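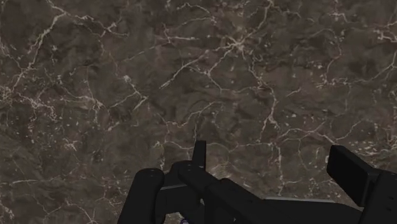
Work on the reunion special for the family reality series Nelska moved from planning into post-production during this period. The stage segments and the sit-down interviews are complete, and the archive reel is in rough cut. The look of the on-screen name cards has been approved. They use a dark brown marble background with thin white and cream veins that branch across it, and the lettering will be kept to the calmer, more clouded left side so that it stays readable on small screens.

Reporting date: 21 January 2024
Prepared for: Zendotard, unscripted programming
Prepared by: Kimen, production office

Episodes
The order stands at seven episodes plus the special. Five episodes are locked for picture. The remaining two are waiting on sound mix and legal review. The review covers a dinner argument between the two older siblings and a phone call played on speaker. The second caller has not yet signed a release. If the release is not returned, the call will be cut and replaced with interview audio already on hand.

Archive and clearances
The clip log lists 593 items, most of them from the father's touring years and from earlier talk show appearances. Ahuja holds the rights to the concert material and has agreed to terms in principle. A signed license is still outstanding. Home video supplied by the family has been transferred and logged under separate numbers.

Budget
Spending is within the approved total. Travel came in under its line after the October interviews were moved to one city. Part of that saving has been used for extra edit days on the special. No additional funds are requested.

Open issues
Three items need a decision from Zendotard: the running time of the special, the wording of the opening card on the divorce filing, and the use of cast social media posts as on-screen text. Editing on the special can continue without the first two. The third affects graphics delivery and should be settled before the next cut is sent.

Next period
Deliver the last two episodes, close the Ahuja license, and send a second cut of the special with temporary music.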